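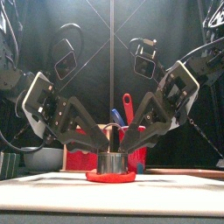 What is the best way to set up a small pot, a few utensils and a little box of odds and ends on one table?

I finally have a proper table in my kitchen after years of cooking off a shelf, and I'm so excited about it! I have a small steel pot with one of those thin handles that swings over the top, a utensil holder, and a wooden box with a knob on the front. Everything keeps drifting into one pile in the middle. I'd like the pot to be easy to pick up and the table top to stay nice. How should I lay it all out?

Pendo Muli
Posted 2018-02-11 in Small Kitchens, 480 views

Awuor Kioko
Put the pot in front on a folded cloth, stand the utensil holder behind it, and keep the box off to the side where you can reach the knob. Tall things at the back, short things at the front, and leave a clear space the size of a dinner plate next to the pot so you have somewhere to set it down.

The cloth is my favorite part of the whole setup! It protects the table from scratches, it stops the pot from sliding when you stir, and it gives the pot a "home" so it goes back to the same place every time. Any thick cotton will do. Use it for parking a cool or warm pot, but if the pot is coming straight off the burner, get a real trivet under it first. I ruined a lovely tablecloth that way in July and I still miss it.

About that swinging handle – a thin one like that wants to be lifted from the very top of the curve, straight up. If you grab it low on one side the pot tips, and soup goes everywhere. With a full pot I use two hands, one on the handle and one with a mitt under the base. Before you walk away, fold the handle down if it folds, so a sleeve can't catch it.

For the utensils, put in only what you use every day. I had 5 spatulas in mine (why??) and now I have two plus a ladle, and I can pull one out without the rest coming along for the ride. Handles down or handles up is a matter of taste. I go handles down for spoons and handles up for anything that's sharp or pointy.

udmont_cook
just hang the pot on a hook, problem solved. one screw in the wall and the table is empty. mine has been up for years

Pendo Muli
Thank you both! I rent, so no screws for me, but the cloth is a great idea and I'm off to find one. What would you keep in the box? It's the piece I like best and right now it only has rubber bands in it.

Bakilana
Oh, I love these little knob-front boxes, so let me jump in on that one! I got the bug at the Fulbridge flea market and now there's one in every room.

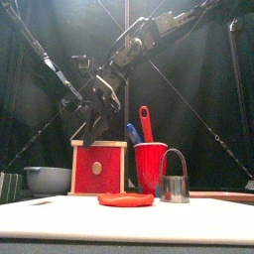
Red box with a light wood edge and a round wooden knob.

In the kitchen I'd use one for small things that get lost in a big drawer: tea bags, clips for open packets, matches, birthday candles, the peeler. Choose one kind of thing if you can. My best box is tea only and I've never once had to dig around in it.

A few bits I've picked up along the way. Keep it a good distance from the stove and the sink, since plain wood doesn't like steam or splashes. Wipe it with a barely damp cloth and dry it right after. If the knob feels wobbly, check for a screw on the inside first, and if there isn't one, a drop of wood glue and a night's rest will usually fix it. Felt dots under the corners are wonderful on a pale table – a pack of 100 lasts forever and you'll end up sticking them on chairs, lamps, everything.

Also, turn the box so the knob faces where you stand when you cook. Sounds obvious, but I had mine facing the wall side for ages so the front would "look nice from the door," and I was reaching around it every single morning!

Do post how it goes, Pendo. And if you find a red cloth I want to know where, mine has faded to a sad pink.

95 people found this answer helpful

udmont_cook
ok the felt dots are a good tip. still like my hook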